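# Gremdale Evening Classes: Common Questions

Answers to what people ask most before signing up for a term, and during it.

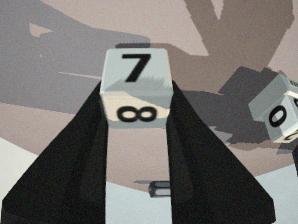 Jayanthi Kurup wrote in to say that the old version of this page never told her whether she could join halfway through a term, and that she gave up and waited until the next one. The answer is yes, and it now comes first.

## Can I join after a term has started?

Yes, up to the fourth week, if the class has room. You pay only for the weeks that are left. Language classes at beginner level are harder to join late, so talk to the teacher before you pay.

## How do I sign up?

Use the online form or come to the front desk between 4 p.m. and 8 p.m. You need a phone number and an email address we can reach you at. Your place is held once you have paid the deposit.

## How much is the deposit?

It is the price of one class session, and it comes off your total. If we cancel the class, you get it back in full. If you cancel, you get it back as long as you tell us before the first meeting.

## What happens if a class is too small?

We decide one week before the start date. If a class doesn't run, we offer you a place in another one or a refund. Evening bookkeeping and beginning Spanish nearly always run. Bookbinding often doesn't.

## Do you have a waiting list?

Yes. When a place opens up, we email the first person on the list and hold the place for 2 days. After that it goes to the next person. Please check your junk mail folder. Most missed places are missed that way.

## Can I bring my child?

Classes are for people 16 and older. The family sessions in December are open to children who come with an adult. Each adult can bring up to 2 children.

## What should I bring?

It depends on the class. Your confirmation email has a list. Paper and pens are provided for all written classes. Cooking students need an apron and a container with a lid. Sewing students can use our machines or bring their own.

## Where do I park?

The lot behind the building is free after 5 p.m. The spaces along the north wall belong to the dental office and they do tow. Bikes can be locked to the rack by the side door.

## Is the building accessible?

There is a ramp at the side door and an elevator to the second floor. The pottery studio is in the basement and can only be reached by stairs. If that affects you, call us and we will tell you which terms have pottery scheduled upstairs.

## Can I switch classes?

Once per term, at no charge, before the third meeting. If the new class costs more, you pay the difference. If it costs less, we credit your account.

## Do I get a certificate?

Only for bookkeeping and first aid. For other classes we can write a letter saying you attended. Ask for it at the desk and allow a week.

## Who do I contact about a problem?

Kumaresan Chettiar handles complaints, refunds and lost property. Leave a note at the desk with your name and class, or reply to your confirmation email and it will reach him.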